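February, Trarkville bench, page 18
Z. Kozma

Started late, 10:40. Table wiped down, props out of the bin. Wanted to get the bowls sorted before lunch and didn't quite.

Layout for the small-parts table. Three metal bowls along the back by the wall, blocks go in the middle where there's room to get at them. Plastic fruit stays at the back too, Wudix people want it left in from last month's list so I'm leaving it in. Scissors same. I'd rather they lived in the drawer but the drawer is full of Plalludden bricks again.

Bowls: cheap steel ones from the Kozma box (my own kitchen stuff, want them back eventually). They ring like a bell when a block goes in from any height. Fine with me, annoying for whoever's on the phone in the next room. Tried a square of felt in the bottom of one, it slid around, took it out. Maybe a dot of glue next time?

They also shine like mad under the ceiling light. Turned the lamp over the sink off, little better. Overhead has to stay on. Matte spray would fix it but then you can't put food in them again, see above re: wanting them back.

Blocks. Orange, green and red for this one. Kept it to the small ones, the long ones hang over the rim and then tip out. Spacing in the middle matters more than I thought, when they're too close you knock one going for the other. Leave a good hand's width if you can. Studs up, always. Had one land on its side earlier and it's a pain to pick up clean. 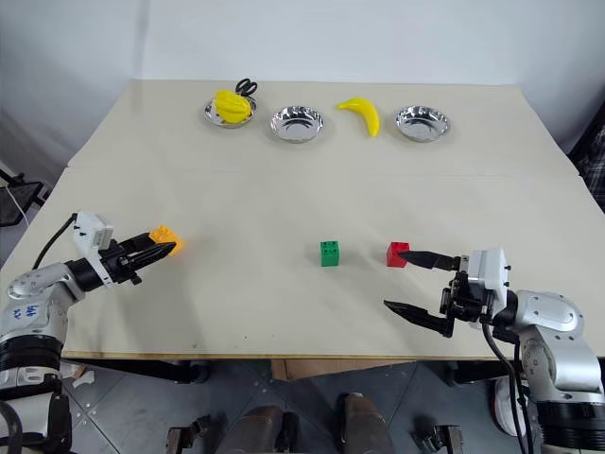 Sorting, what to do

1. Bowls first, against the back, not touching each other. Leave a gap for the banana if the banana is staying out.

2. Blocks in the middle, studs up, clear of the seam in the tabletop. The seam on mine has a tiny lip, you feel it with a fingernail. Blocks sit crooked on it. Will sand it, 800 grit, when I find the 800 grit.

3. Lift straight up, then over. Dragging leaves colored scuffs and I spent most of yesterday evening getting red off with a damp cloth.

4. Let go low over the bowl. See ringing.

5. Write down which color went in which bowl BEFORE you dump them. Forgot to do it twice this morning so those two don't count.

Reset is the slow bit. Putting everything back takes longer then the sorting itself. Thought about marking spots with pencil but pencil never comes all the way off this top, and tape edges catch the blocks. Leaving it by eye for now.

Order stuff: spare block tub, part no. 2097, if the catalog still has it. The big 4000 piece tub is silly, no place to keep it. Felt dots, small. Sandpaper.

Still to do
- sand the seam
- clear out drawer, scissors go in there
- ask Wudix if the fruit can come off the list or at least just the banana, it rolls when somebody bumps the table
- same layout again tomorrow w/ bowls swapped left to right, see if it makes any differnce

Stopped 4:15. Light off, bowls left out.

Zsolt Kozma, Trarkville workshop notes. Questions: leave a note on the bench. Back to top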